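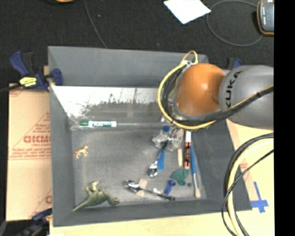

Ticket 3394
Subject: Essay pages loading in the wrong order on the Bornside reading site
Status: open, waiting on Fumora

Hi again. I look after the Bornside pages, where we put up old essays and letters for anyone who fancies reading them (mostly nineteenth-century stuff, a lot of it transcribed from a set that used to be in the library at Taltness). Something odd has been going on since the July update and I've had a good poke at it before bothering you.

What happens: open the Ó Flaithearta essays, go to volume 2, click "next" at the bottom of the essay on friendship, and you land in the middle of the letters. Not even the first letter! The back button then takes you to the contents page and loses your place. Volume 1 is fine, as far as I can see.

What I've tried so far:

Cleared the cache and signed in again. No change.

Tried it on my phone and on the old laptop. Same letter every time, so at least it's consistent.

Renamed the letters section from "Letters" to "Correspondence". That broke the menu for a bit, sorry if you saw an alert, and I've put it back.

Looked at the order numbers in the Fumora editor. Now this was interesting: the essay on friendship and the lecture on reading are both down as 2. I changed the lecture to 3 and saved, and when I reopened the page it had gone back to 2. I did it again and watched it save, green tick and everything, and back it went.

Added later, 4.15pm: if I make a brand new page and number it, the number sticks. It's only the pages brought over from the old site that won't hold. I've left my test page up, called "zz test please ignore", in case it's useful to look at.

Also the footnotes in the friendship essay have lost their little return arrows. Might be a separate thing, so tell me if you'd like another ticket for it.

For now I've put a plain link at the end of the essay so readers can carry on to the lecture. Please don't restore from backup without asking me first, as I've got corrections in there that I haven't copied anywhere else!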